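Table cell FAQ (Kelham bench)

Last updated 17 August 2025. Stuff people keep asking about the arm on the white table. If its not here ask on the Grerno channel, not by email please.

Starting up

What order do I switch things on?
Controller first. Wait for the pendant to finish loading, then release the e-stop, then enable the arm. Gripper last. Do it the other way round and the gripper comes up unhomed and you'll be restarting the lot.

How long should it take?
About 30 seconds to the pendant's main page. If you're still looking at the logo after a few minutes, power off at the wall, count to ten, try again. Twice max. Then tell someone.

It wants a homing run. Is that normal?
Yes, after any full power-off. Clear a space under the gripper first. It opens and closes all the way, once, and it doesn't care what's in the jaws.

What speed?
70 per cent for known routines. 30 for anything new, anything edited, anything after a cable's been off. No exceptions for people in a rush (me included).

Gripper and cable

Cable looks too long, can I tie it back?
No. The slack is for wrist rotation. Last time it was tied tight to the arm it was fine until the wrist turned, and then we needed a new cable. Guide it, don't strap it. There should be a loose loop over the wrist and a free run down the side of the arm.

How tight does the connector at the base go?
Finger tight on the knurled sleeve. No pliers. Push in until the key lines up, then turn. If it grinds, back off and start again, you've crossed the thread.

Gripper drops out mid-run, comes back on its own?
Nine times out of ten it's that connector. Stop, power down, reseat. If it happens again the same day swap to the spare cable, top drawer, bag marked Petridis. Put the bad one in the bag so it doesn't end up back on the arm.

Fingers slipping on smooth things?
Wipe the pads with a damp lint-free cloth, let them dry. No solvent, it makes the rubber go hard. Pads get changed every 305 hours or when the edges go shiny, whichever's first. Both pads together, never one.

What does the blue light on the wrist mean?
On our settings, blue = enabled. Treat it as live. Hands off the table till you've disabled from the pendant and the light has changed.

Table and objects

Do the objects have to go in exact places?
No, and please dont line them up. Spread them out, leave a finger's width between neighbours so the gripper can get down either side. Bottle can lie on the plate. Fruit can go anywhere flat. Mug upright, opening up.
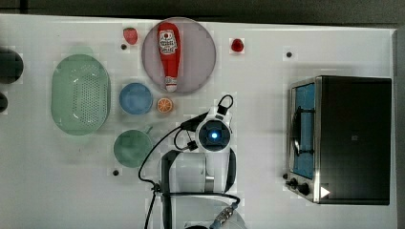

Can I move the toaster oven?
Only if you're ready to redo the keep-out zone. The oven's position is in the safety setup as a fixed block, and the arm will happily drive into it if the block is in the old place. Nudged it by accident? Same thing, redo the zone.

What are the small holes in the table for?
Fixture pins, for calibration. Keep crumbs and tape out of them. Pins come out before you run anything!

Calibration

When?
Monthly, plus after any bump, any table move, any wrist work. The March one got skipped and we spent two weeks chasing a drift that was just that.

How do I do it?
Empty table. Pins in. Speed at 30. Run the Stalitz routine from the pendant and follow the prompts, touching off each pin as it asks. Save under todays date, don't overwrite the old file. Pins out.

It saved but picks are landing to one side
Check the tool setting. If somebody had the other gripper on, the tool length will be wrong and no amount of calibrating fixes it. Pick the right tool, run it again.

Log

What goes in it?
Hours at start and end, faults, anything you swapped. Cycle count too, it's on the pendant under Status. Stood at 3,131 when this page was updated. Write the fault code out in full, "gripper thing again" is no use to anyone.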